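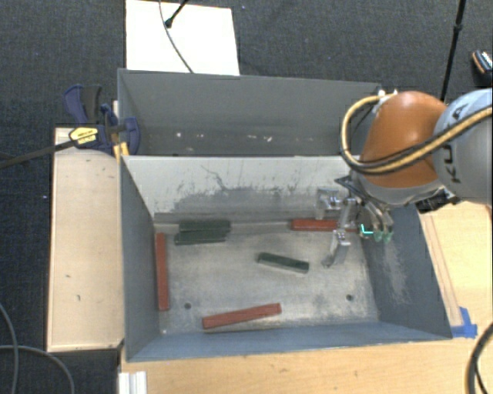

How to sort and clean a mixed lot of toy building blocks

Posted Jun 25, 2023

Second-hand blocks usually come in one bag, with several sets mixed together and a fair amount of dust at the bottom. The method below works for plain blocks, painted or plastic, and for any quantity. I first used it on a lot of 2,000 bought at the Ustthorpe toy fair, and I still use it for small bags.

What you need

A shallow metal or plastic container with two compartments
A washing-up bowl
Mild washing-up liquid
An old toothbrush
2 old towels
Lidded boxes for storage
Labels and a pencil

A divided container saves a lot of walking about. Tip the unsorted blocks into the wider side and keep the other side free for whatever you are picking out. Old catering trays and sink units do well. Scratches and scuffs on the metal make no difference, but run a finger along the edges first and file down anything sharp. If there are holes in the floor of the container, check that your smallest pieces won't go through them.

Step 1: Take out the rubbish

Spread a couple of handfuls at a time. Remove paper, hair, broken bits and anything that isn't a block. Put odd parts from other toys in a separate bag and look at them later.

Step 2: Sort by colour

Do colour before size. Red and green are easy to tell apart at a glance, even when the pieces are lying at all angles, and you can work through a tray of them quickly. Pick out one colour completely, move it to the empty compartment, then box it and start on the next.

Dark green is the awkward one. Under a yellow bulb it can pass for black or dark blue, so work by a window if you can. Look at the top face of the block too, as the sides of old ones are often paler.

Step 3: Sort by length

Take one colour at a time and lay the blocks flat. Pick a long one and a short one as your guides and hold each block against them. Check the corners of the container before you finish. Blocks get pushed up against the walls and are easily missed, particularly dark ones.

In the older Hirvonen sets the long blocks and the short blocks have the same width, so length is the only thing to go by. Travar blocks are slightly narrower and will not sit level beside them. Keep the two makes apart or your walls will lean.

Step 4: Wash

Plastic blocks can go in warm water with a little washing-up liquid. Do 50 at a time. Any more and the ones underneath don't get clean. Scrub each face with the toothbrush, rinse in cold water and set them on a towel.

Painted wooden blocks should not be soaked. Wipe them with a damp cloth, then dry them straight away with the second towel. Test one block first. If colour comes off on the cloth, leave the rest and just brush them dry.

Step 5: Dry

Stand the blocks on end with a gap between them. Leave them for 2 days in a room with some air moving through it. Don't put them on a radiator. Turn hollow blocks over after the first day, as water sits inside them.

Step 6: Box and label

Write the colour, the length and the make on each label. Pencil lasts better than felt tip in a damp cupboard. I use the flat Solleseo boxes, which stack without sliding, but shoeboxes are fine.

Chipped blocks go in a box of their own. Painted ones can be sanded lightly and touched up. I save that job for October, when I have the bench clear and the other paints out.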